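Ask Ye-seo Ji whether a robot can take over the bench work at a computer repair shop and she starts with screws.

"Screws are fine," she said. "Screws have been fine for years. Cables are where we lose the afternoon."

Ji runs testing at Cluvodo, a company of 18 people that wants to sell robot arms to refurbishers, the shops that take in old office computers, strip them and send the good parts back out. Her group has been working on desktop towers since September. In that time the arms have made 1,206 attempts at pulling or seating a part, and she keeps a log of every one.

Hard drives go best. A drive in a carrier has flat sides and comes out in a straight line. Memory is harder. "You have to push, and you have to know when to stop pushing. A person hears the click."

Then there are the wires. They hang differently in every case, and an arm that plans its path around one can catch the next. Ji said a trained person strips a tower in 12 minutes. The arm, on a good run, needs 20 to do half the parts.

Would she put one in a shop today? "For drives only, with somebody at the next bench, yes. For the whole machine, no."

Seung-woo So, who manages the floor at Medrano, a refurbisher that has talked with Cluvodo about a trial, wants less than that. "If it does drives all day and doesn't break them, I'm interested," he said. "My people can do the rest."
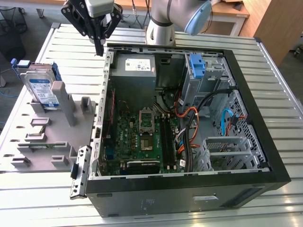
Words by the Trolach staff

So is also asked at home when a robot will do the dishes. He tells his family to wait. A computer case at least stays where you put it, he said, and the parts have standard sizes. "My kitchen has neither of those things."

Ji's next round of tests is on cable plugs, starting with the flat data connectors. She would not give a date for finishing.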